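Neues Koifutter für kühle Tage: Lodano kommt in den Fachhandel

15. Juli 2024

Gute Nachrichten für alle, deren Koi auch im Herbst noch hungrig an die Oberfläche kommen! Der Teichspezialist Flasar nimmt mit Lodano ein sinkendes Weizenkeimfutter ins Programm, das für Wassertemperaturen unter 13 Grad gedacht ist. Entwickelt wurde es von Lise Lévesque, die selbst seit vielen Jahren Koi hält und ihre Fische beim Testen täglich beobachtet hat – mit sichtlicher Freude, wie sie erzählt.

Die Pellets gibt es in zwei Körnungen, im Beutel zu 5 Kilogramm. Gerade die kleine Körnung dürfte Halter von Jungfischen begeistern, die bei sinkendem Futter bisher wenig Auswahl hatten. 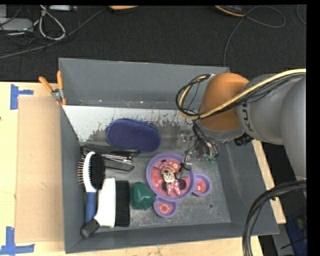 Graue Kiste mit Haushaltsgegenständen auf einem hellen Holztisch.

Wer Lodano kennenlernen möchte, kann beim Händler Hodžić eine Probe mitnehmen. Dort berät Kwan-ho Su zur Fütterung in der Übergangszeit und bringt einen wunderbaren Schatz an Teichwissen mit (Wasserwerte bitte aufschreiben!). Eine Variante für Störe ist bereits in Arbeit und soll im Februar folgen.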